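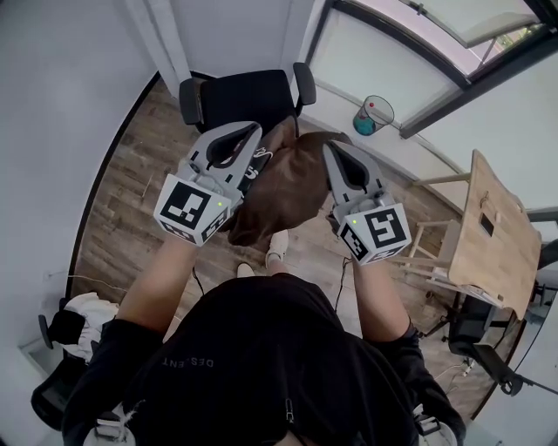
Two grippers and a piece of brown cloth at Tollside.

Asmaa Cherkaoui looks after a pair of hand-held grippers, and she is very fond of them. "People expect me to talk about the arm," she says, when I ask what fills her working day at Tollside. "But the arm is easy! The grippers are where all the fiddly, lovely work is."

The pair is known in the building as Jirex, after the project that pays for it. A person carries one in each hand and does ordinary jobs with cloth, and the recordings are used to teach a folding cell called Mtshali how to do the same. If the grippers are out of true, so is everything the cell learns.

So she begins with the fingers. Each one has to open and close without a catch, and she works them by hand before any power goes on – slowly, with her ear close to the joint. "You can hear grit before you can feel it. It's a tiny sort of crunch." Dust from fabric is the usual culprit. She uses a soft paintbrush and a great deal of patience, and she won't have compressed air near the things.

Then come the markers, the square black-and-white patterns on the white blocks. They tell the software where each gripper is, and a greasy thumbprint across one can spoil a whole afternoon. Cherkaoui wipes them with a dry cloth and checks the corners for lifting. "I had one peel in July, when it was boiling in there. Only a corner, a sliver! We lost 199 recordings out of 324 and I still think about it."

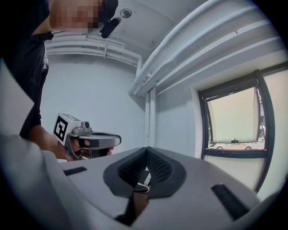 Photograph: Tollside / Jirex project

The camera on top gets its own routine. She cleans the lens, looks at the picture on a screen and nudges the mount if the finger has drifted from its usual spot. After that she picks up a shirt, any shirt, and plays with it for a few minutes, which she swears is the best test there is.

What about the pads inside the fingers? She lights up at this. They wear smooth, she explains, and a smooth pad lets thin cotton slide when you least want it to. She changes them every 400 grasps on heavy cloth, sooner if she doesn't like the feel, and keeps the old ones in a tin with the number of grasps written on the back. The replacements come from Grosevent, and she has strong views on the newest batch ("a bit too squashy, but wonderful on towels").

Her next job is the cables. She wants the run to the right hand shortened and a better clip at the wrist, and she has already made two versions in cardboard. "I'll try the second one after lunch," she says. "Come and have a go with it, if you've got time."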